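Sorting by Colour: How Long Does It Take to Tidy a Bench of Mixed Blocks?
Project report, first-year practical module
Yhon Carhuamaca
2022-09-01

Background

My project began, as I suspect a good many do, with a mess that I had made myself. In February I was helping at my aunt's playgroup and tipped a whole drawer of building blocks onto the carpet, and while I was putting them back I started wondering whether it is quicker to pick out one colour at a time or simply take whatever piece is nearest and drop it where it belongs. My aunt was firmly for one colour at a time. I was not so sure, and when our tutor asked for ideas I had one ready (for once!).

The question sounds small, but tidying small parts into containers is something people do all day in shops, kitchens and sewing rooms, and I found it surprisingly hard to get a straight answer from anyone. My classmate Chávez, who has strong views on cutlery drawers, kindly agreed to be my second sorter.

Materials and bench

Containers took me longer to settle on than anything else in the project. I first tried cardboard trays from a shoe shop called Jetow, which were cheap and a pleasant size, but you had to lean right over them to see what had already gone in. Clear plastic turned out much better, and with the yellow blocks you can make out the pieces through the side as well as over the rim, so a stray colour is easy to catch without tipping everything out again. I would recommend it to anybody repeating this.

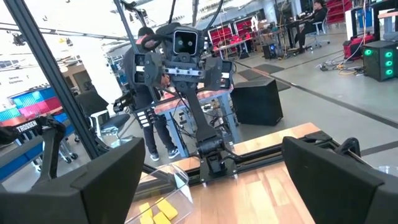 The bench top is light wood in strips, and I had some worries about it at first. My early notes say that the plain wooden pieces would be overlooked, and I did overlook them, more than once. Red and yellow gave us no trouble at all.

Method

We called the two ways of working Juder and Clirnberg, after the two villages in a board game we both like, so that neither of us would be swayed by a name such as "the sensible way". Juder means finishing one colour completely before starting the next. Clirnberg means taking the nearest piece each time, whatever its colour.

Each of us did 18 rounds, half with each method, and swapped over after every round. The pieces were scattered by the person who was not sorting, and the bins were put back in their places before the clock started. A round ended when the last piece was in a bin and the sorter said "done". A piece in the wrong bin added a penalty of three seconds, which we agreed beforehand and then argued over anyway.
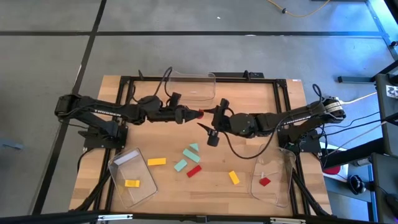

Figure 2. Loose yellow, red and teal pieces on the bench, with clear bins to either side and one behind.

Results

Clirnberg was faster for both of us. My best round took 11 seconds and my best with Juder took 13, and Chávez had nearly the same gap. Juder gave fewer mistakes, though, and on the days when we were tired the penalties ate up most of the difference. My slowest round of all was 30 seconds, with a plain wooden piece that I walked past twice in my mind before my hand found it.

Discussion

I think my aunt and I were both partly right, and I have told her so. Reaching across the bench costs more time than I expected, and the nearest-piece method saves a good deal of it. Looking for one colour is restful, all the same, and I noticed that I talked more while doing it.

If I had another term I would move the bins closer together and try a darker cloth over the wood. I would also like to ask some younger children to have a go, as they may well have a third method that neither of us has thought of. Chávez would like it recorded that the three-second penalty was too harsh.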